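The drawer that would not close

By Valentin Cârstea
06/07/2006

My mother kept her rubber bands on the handle of the larder door. They came off the post, off bunches of asparagus, off the rolled calendar the coal merchant gave out at New Year, and over they went, one on top of another, until the handle was as fat as a bread roll and you had to take hold of it with your whole hand. When one was wanted (and one always was, for the jam covers or the legs of a chicken) she would pull at the outermost and it would snap. They had perished, you see. The good ones were at the bottom and the old ones were on top, or perhaps it was the other way about, but either way we were forever picking bits of brown rubber off the lino.

I thought of that handle in March, when the second drawer down in our kitchen finally refused to shut. I had it out on the table that evening, and at the back, behind the skewers and the instructions for a toaster we no longer own, was a ball of bands the size of an orange. It took me most of a radio play to pull it apart. I am not proud of the number but I did write it down: 562, of which a good many went straight in the bin.

What surprised me was how pleasant it was. There is something very restful about rubber bands once they are let out of the knot. They lie about in loops and squiggles like handwriting, and the colours, which in a drawer all turn to a sort of mud, come up as bright as boiled sweets against a pale wooden table. Give yourself a good wide surface and a clear tub, put a lamp on, and let them lie where they fall for a bit before you begin.

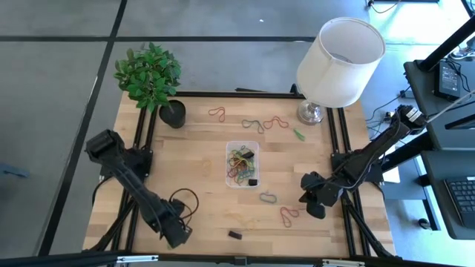
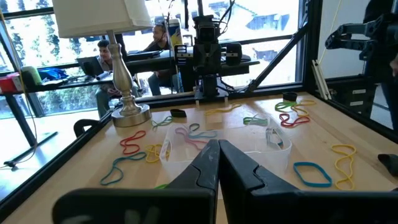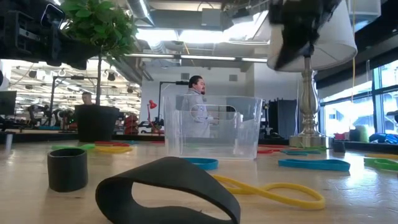 Pale wood makes a good sorting table. Centre: pink-purple and blue share the tub, with other colours still to gather up.

The tub matters more than you would think. I began with a biscuit tin, a lovely old thing with a coach and horses on the lid, and within a week everybody in the house had forgotten what was in it. See-through is the answer. I bought a shallow one from the Bokix range, and my sister, who will not be told, swears by the Davell sort with a lid that clips — but any clear box will do, and the one the tomatoes came in costs nothing at all.

Then you must decide how to sort, and here families fall out. Colour is the prettiest way and the children will do it gladly. I have come round to size. A thin yellow band and a thin green one will do the same job on a bag of rice, whereas the great wide black ones are another animal altogether and want a place of their own. Mine hang on a hook with the string. Clear bands are a nuisance under any system, as you can look straight at one on the table and miss it entirely, so run the flat of your hand over the wood before you put the lamp out.

Test each band as it goes in. A gentle pull is enough, away from the face, and anything that feels tacky or shows little cracks should go. Keep the tub out of the sun and well away from the cooker. Mrs Kennedy at the corner shop in Sodonden shakes a pinch of talc in with hers, and showed me a band she claimed was 16 years old and which stretched beautifully, so I have started doing the same.

We are now down to one tub and a hook. The drawer shuts. I did find seven bands round the bathroom tap last night, though, and I have a fair idea which of the boys put them there.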